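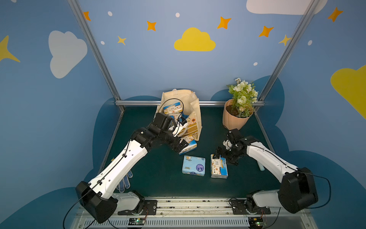 Tissue packets and a canvas tote in the sky-blue booth, Grinham open day.

I went to the Grinham open day in October expecting to be sold something, and for the first hour I was. The building used to belong to Kettunen, who made shelving there, and it is now split between a packing school and a showroom for Trundon, the people with the refill boxes. The leaflet promised "a fresh look at everyday packing." I have packed bags for most of my adult life and wasn't sure how fresh it could get.

Admission was 3 dollars. That gets you a map, a pencil and a sticker with your first name on it.

The booth that drew the biggest crowd was the one with clouds and stars painted on its pale blue walls. I assumed it was meant for children, but the people leaning in were mostly my age. The job was tissue packets into a beige tote bag. That was the whole job. Anjana Kodikara, who runs the short-course side, told us that small soft goods are the hardest thing to pack well, and that the school has spent more hours on them than on glassware. I wrote that down with a question mark beside it.

I'll give her part of the point. A canvas tote is a poor container to start with. This one was standing up near the back wall but slumping to one side, the way they all do, and a slumped bag gives you a narrow opening and a lot of useless cloth. One packet was leaning against the bottom of the bag on the outside. Anyone who has loaded a tote on a kitchen counter knows that packet. At home I put the heavy things in first and the bag behaves. With nothing but tissues, there is no heavy thing.

What I don't accept is the choice of goods. The packets were pretty, one light blue with a cartoon on it, another white with little orange and blue prints, and they looked cheerful against the dark teal table. But who carries a tote of tissues? Put in a jar, a wet umbrella and a loaf of bread and I'd have stayed longer. I asked Jouko Lehtinen at the help desk whether there was a session with mixed groceries. He said there was one planned for spring.

The potted white flowers in the back corner were artificial. I mention it only because the leaflet used the word "natural" for the booth decor.

Upstairs was Trundon. A board on the landing claimed 3138 households had switched to their boxes, without saying from what, or for how long. Digby Cosgrove gave the talk and was pleasant when I asked. He didn't have the figure for people who switched back. The starter set is 188 dollars. The lids are good, I'll say that. The hinges felt thin to me.

Lunch was soup from the Skonia van in the yard, salty, with decent bread.

The afternoon had a folding class that was full by the time I got there, so I sat in on storage with Raimo Seppälä. It was the best part of the day. He had one cupboard and one complaint, that people buy dividers before they have thrown anything out, and he stuck to it for forty minutes. No slides.

Parking is behind the loading dock and the sign is easy to miss coming from the north. Doors close at four. If you go, do the cupboard talk first and put your name down for folding as soon as you arrive.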